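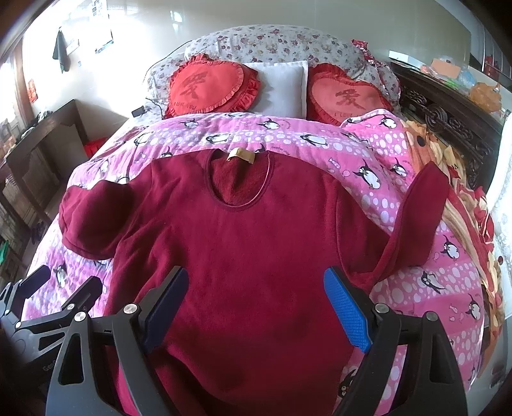

Automation at Kiltgate

Kiltgate is a commercial laundry and garment service run by Zoltis. It washes, dries, folds and delivers clothing and bedding for aged care homes, hotels and private households. The company is known mainly for Idudholm, a program that brings robot arms into folding and sorting work, and for the dispute over jobs and pay that went with it. Kiltgate employs 419 people.

Background

The wash floor was mechanised long before Idudholm. Tunnel washers and overhead bag rails were in place when Zoltis bought the site, and flat items such as sheets and towels already went through a feeding and folding line supplied by Le Goff. Clothing was still handled by hand. A fleece top or a jumper does not hold its shape when it is picked up, and the Le Goff line was built for items with straight edges. Workers on the garment tables picked up each piece, turned it the right way, folded it and put it on a customer's stack.

Idudholm was announced to staff in July and the first recording shifts began in September 2024.

Recording work

The robot arms are trained on examples made by people. A worker holds a gripper by its handle and uses its two jaws to do what the hands would normally do: take hold of a sleeve, lift a hem, turn a top over. A camera records each attempt. Recordings are made at the garment tables and also in ordinary bedrooms, with clothing laid out on made-up beds, as the household service includes putting clothes away in the home.

Garment staff were offered the recording work first. A full shift is set at 100 recordings. Those that fail a check, usually for a dropped garment or a blocked camera view, are done again and do not count towards the total. By the end of the first stage the program had kept 3880 recordings of tops and jumpers. 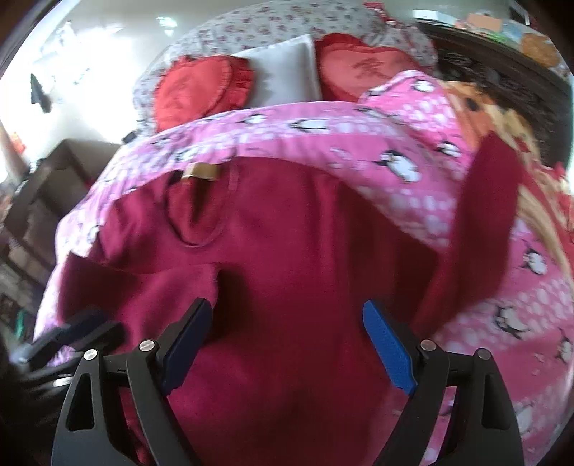 Desta Degefa argued in the staff newsletter that recording should be paid at the training rate, as the people doing it were teaching a job they had learned over years. The same letter asked for a written promise that no one would lose hours to a machine they had helped to train. Zoltis agreed to the higher rate for recording shifts but limited the promise on hours to the first two years.

Changes to jobs

The first robot arms were put on the sorting tables, where they separate tops from trousers before folding. The number of people rostered to sorting fell and the number on checking rose. Checkers stand at the end of the line, pull out badly handled pieces and enter a fault code on a tablet. The job pays the same as sorting. It involves less lifting and more standing in one spot, and the company added stools and a rotation every two hours after complaints of sore feet.

A new position, line minder, was created to clear jams and restart the arms. It requires a short electrical safety course, held on site during paid hours. Most of the first intake came from the garment tables. 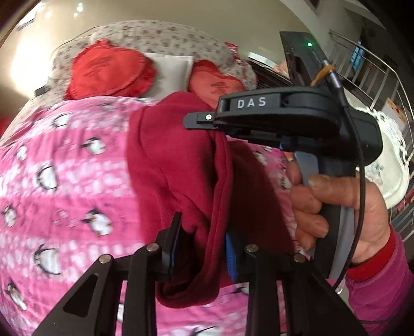
Recording brought its own strains. Holding the gripper for a whole shift is harder on the wrist and forearm than folding, and workers with small hands reported trouble with the grip. Shifts were cut to half days, with folding or checking in the other half. Staff may refuse recording work without giving a reason, and household customers must sign a consent form before any recording is made in their rooms.

Reception

In a staff survey answered by 197 people, the most common complaint was late notice of roster changes, followed by noise from the arms. Workers on the early shift were more in favour of the program than those on nights, when fewer line minders are rostered and a jam can hold up the tables for a long stretch.

Folding of knitwear and fleece is still done by hand at Kiltgate. Zoltis has said it will test the arms on these items once the second stage of recording is complete, and has not given a date.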